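Four weeks of sourdough and I have opinions

2022-04-19

So the starter is alive! I know I'm a good two years behind everybody else on this one, but I only got going at the end of March, when Yee-man Choi from work handed me a jam jar of grey sludge across the lunch table and told me to feed it when I got home. I had no flour. I drove to the shops in my socks and thongs, which in Hobart in autumn is a choice.

The first loaf was a doorstop. I'd followed a recipe that wanted 480 grams of bread flour and a "warm spot", and our kitchen doesn't have a warm spot, it has a window that doesn't shut. The dough sat there all day and did nothing. I baked it anyway (stubborn) and we ate the crust with a lot of butter and gave the rest to the chooks next door. 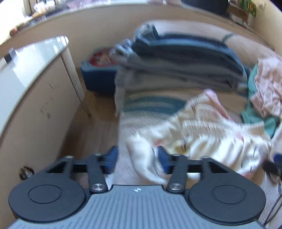

Cluttered as ever, April.

Second loaf, a bit better. Third loaf I forgot the salt, and if you've never had bread without salt, please don't go looking for it. It tastes like the idea of bread. By the fourth I'd moved the bowl up on top of the hot water cupboard with a tea towel over it, and that's where it lives now. Four hours up there and it's all wobbly and full of bubbles and I get ridiculously excited every single time.

Some of you asked about flour. I started on the supermarket stuff and then Melquiades Tlapale, who I met in the queue at the Saturday market, put me on to the wholemeal from Howlader. It's dearer, and I mix it one part to four with plain white baker's flour or it comes out like a brick. He also reckons I should be using rye to feed the starter. Tried it, and the thing doubled before I'd finished the washing up.
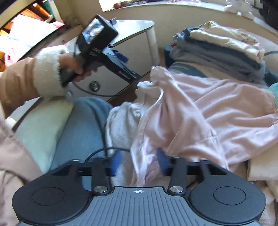 Scoring I still can't do. I've watched all the videos, I've got the little razor blade on a stick, and every loaf comes out looking like it lost a fight with the cat. Mum says slash it once, deep, and stop fiddling. She's probably right but I want the wheat pattern, so I'll keep fiddling.

Next weekend is fruit loaf, with sultanas and a bit of orange peel. If anyone has a trick for stopping the sultanas on the outside from burning, leave it in the comments, I'm all ears.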